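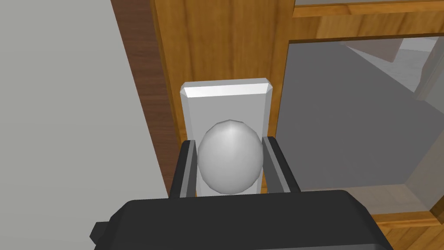

Page last changed: December, by Iida Tuominen

Search this site Go

Setting Up the Door Task in Simulation Before Using the Workshop Arm

This guide is intended for members of the Vamis shared workshop who are building the Husen arm and wish to teach it to open a door. All members are required to complete the simulated task before the door program is run on the real arm. The procedure was written by Renato Pangilinan and reviewed by Joonas Kemppainen.

Before you begin

You will need a finished gripper file from the first part of the build, the door model from the shared folder, and a workshop computer with the simulator installed. Members working at home may use their own computer, provided that the simulator version matches the one listed on the workshop notice board. Gripper files made before the change to the wide housing will not load correctly and should be replaced.

1. Load the door model

Open the simulator and select the door model named Tultel. The model has a wooden door with a glass pane and a round white knob on a rectangular backplate. Do not select the lever handle version, which belongs to a later exercise. Check that the door is closed and that the hinge is set to move freely. Save the file under your own name before making any changes.

2. Place the arm

Move the base of the arm to the floor mark in the model. Turn the wrist until the two fingers stand upright, one on each side of the knob. The wrist camera view should show the backplate between the fingers and the black gripper housing along the bottom. If the wall fills most of the view, the base has been placed too far toward the hinge or the latch side and must be moved before you continue.

3. Set the approach

Bring the hand forward slowly with the fingers open. Stop when the knob is between them and a narrow gap remains on each side. In the picture at the top of this page, the fingertips reach roughly the middle height of the knob. This is a suitable position from which to begin closing. A finger may overlap the backplate in the camera view; use the side view to confirm that it is clear of the plate.

Record this position as "pregrasp." The later steps call it by that name, and spelling matters.

4. Close and turn

Close the fingers at the lowest speed setting. When the contact reading is steady on both sides, turn the wrist 12 degrees and pause. If the knob follows the wrist, continue to the full turn. If the fingers slide, return to pregrasp and raise the grip setting by one step. The knob in this model has flat facets, and the contact reading may jump slightly as the fingers pass over them. Small jumps may be ignored.

5. Run the trials

Run 200 trials with the starting position varied by the simulator. Save the log. A program with more than four failed trials may not be moved to the real arm. Failed trials should be played back one at a time and the cause written in the build log.

6. Request time on the real arm

Send the log to Marjatta Kettunen. Members must be present for the first three runs on the workshop door and must keep one hand at the stop switch.

Related: Calibrating the Wrist Camera

3 comments | 12 shares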